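From the Clalville Supper Club newsletter, April

Setting the table (without losing your mind)

Dolores Rosenthal asked me last month if I'd write something about table settings, and I laughed out loud, because anybody who has eaten at my place knows I used to put the pot in the middle and hand out forks. But we have 106 households on the mailing list now and it seems half of you are hosting for the first time this spring, so fine, I'm your woman!

My one big discovery this year is the striped mat. I'd always been a tablecloth person (my mother ironed hers, I did not iron mine, you can guess how that looked) and then I found a gray and white striped one at the Grewal closeout in Clorthorpe and took it home more or less on a whim. I love it. The stripes do half the work for you. You line the mat up with the edge of the table, you set your plate down, and if anything is crooked you can see it right away – which drives my husband crazy, but he's gotten very good at nudging things half an inch to the left.

Plates next. I'm a plain white plate person with one exception, and the exception is a thin black rim. White on a pale wood table can sort of float off and disappear, especially under a bright ceiling light, and that little dark line pulls it back. It goes with gray, it goes with wood, it goes with spaghetti. Mine are round with a bit of a dip in the middle, so they'll take a stew as well as a salad, and I've stopped keeping a separate set of bowls for guests.
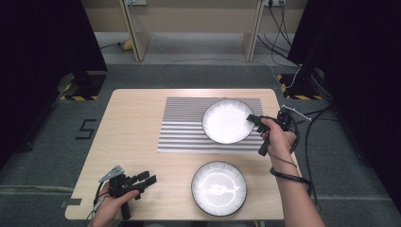 One mat or one each?

Gertraud Danzer and I have been going back and forth on this since the winter potluck. She says every guest gets a mat, full stop. I say a single mat toward the far side of a small table looks great and leaves you bare wood up front, where you can rest a second plate while you're still fussing with the first. She has a table for ten, mind you, and I have a table for whoever can squeeze in.

If you do go with one each, buy a spare or two. I bought exactly what I needed, and then one met a glass of beet juice and the store had sold out of the pattern. Lesson learned.

A few other odds and ends. Handle plates by the rim, please, thumbs off the part where the food goes (I still catch myself). Set the far places first and work back toward yourself so your sleeve isn't dragging over everything. And shake the mats outside, not over the rug. I have a dark gray rug and I can tell you crumbs show up on it beautifully.

Dolores has a box of napkins left over from the fall dinner – more than 202 of them, all plain white – and she'd be very glad to see them go. Catch her after the next supper or leave a note in the kitchen. And if anybody spots those gray and white mats again, call me before you call Gertraud.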